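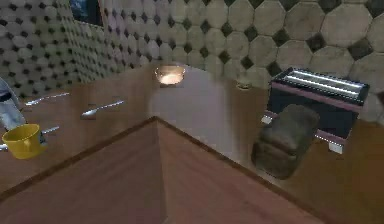 Grout resealing, Byun Court

Resealing of the kitchen wall tile starts on 26th September and covers all four floors. The product is Flisent, a water-based penetrating sealer. Product and labor come to $3,400, paid from the maintenance fund.

Grout lines must be free of grease before application. Wash them with a neutral cleaner, rinse twice and leave them to dry overnight. Do not use vinegar or bleach – both leave residues that stop the sealer from soaking in.

The crew applies two coats, 15 minutes apart, and wipes any excess off the tile face before it hazes. Keep the wall dry until the next morning. Cracked or missing grout is raked out and refilled first, and those kitchens get a second visit.

Report loose tiles to Su-bin Cha at the front desk. Brisa Ochoa has the access schedule and the spare keys.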